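**Sorting a mixed box of small jewelry**

Posted in Household Help, Lirnville Community Board

I am preparing a relative's trinkets for the October donation drive. The beads, silver chains and small charms have been kept together in one open box, and the chains are tangled. In what order should the work be done?

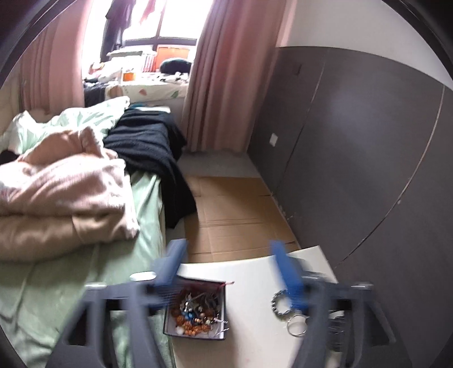

I would prefer not to cut any chain. A keychain is also to be sorted.

**Stulley36**

Use a tray.

**Vasseur Reading Room**

Please remove the loose beads first. Lay each chain flat and ease the knots apart with two pins – pulling will tighten them. Finished pieces should be set down singly on a pale surface, with bracelets apart from plain wire rings.
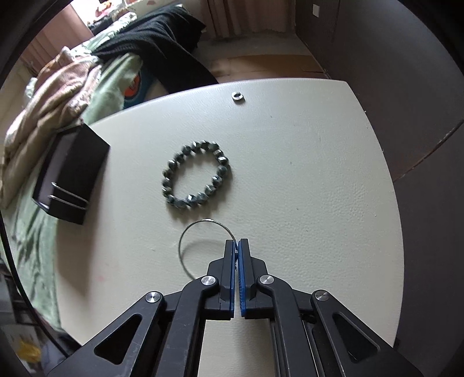 **Ebenezer Dramani**
*Donations Desk, Nunditex Hall*

Donors are asked to place each bracelet in its own bag. Loose hardware, such as nuts, is not accepted. The desk is open on Saturday until 7 p.m.; please quote form 414.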